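Teaching by Hand: An Afternoon With Tuva Strand
By Maj-Britt Holmgren
11 September 2019
204 shares | 12 comments

Tuva Strand apologizes for the coffee before she has even poured it, and then forgets to pour it, because she has started telling me about spoons. Spoons were the first thing she ever tried to teach a robot to pick up, back when she was new at Engebretsen and they still steered the arm from across the room with a pair of joysticks.

"You'd sit there with your tongue between your teeth," she says, laughing. "One little stick for up and down, one for sideways, and you'd lose track of which way the wrist was turned. I got a spoon into a mug after a whole morning and I called my mother!"

These days she runs the teaching side of Skolleo, a small outfit in Bruvby, and the joysticks live in a drawer. Her team mostly works with grippers you carry in your own hand. You do the job yourself, with the tool where your fingers would be, and the recording of what you did becomes the lesson. A new person can be useful by lunchtime, she tells me, which was never true of the sticks (it took her most of a February to stop bumping the table).

I ask what makes a good demonstration, and she thinks about it for so long that I start to wonder if she heard me.

"Being a bit boring," she says at last. "People want to be graceful, they add these little flourishes, and then the robot learns the flourish. I tell them to move the way you'd move if you were putting away dishes and listening to the radio."

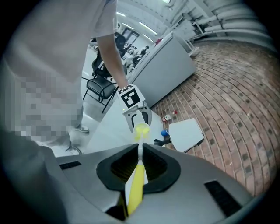 Handovers are her favorite, and she could clearly talk about them until supper. Passing a thing from one gripper to another sounds like nothing at all, she says, but somebody has to let go, and somebody has to have hold of it first, and we humans settle that with a tiny tug we never think about.

"My rule is that you wait one breath longer than feels natural," she says. "Close, breathe, then open. The new people always rush it."

Her project, Uris, started with 300 recordings of a single task, and she was so proud of them that she brought in a cake. The robot managed the task nicely as long as everything sat where it had sat before. So they went back and did 1000 more, moving things a little each time, and changing who held the tool, too, so that left-handers and tall people and impatient people all got their turn.

Does she miss the remote control? A little, she admits, and she still takes the joysticks out when a visitor asks nicely. With those you feel what the arm can't do, where it runs out of reach, and a person with a gripper in hand can forget all that and go stepping around a corner no robot could follow.

Then she remembers the coffee, and we go and make a fresh pot.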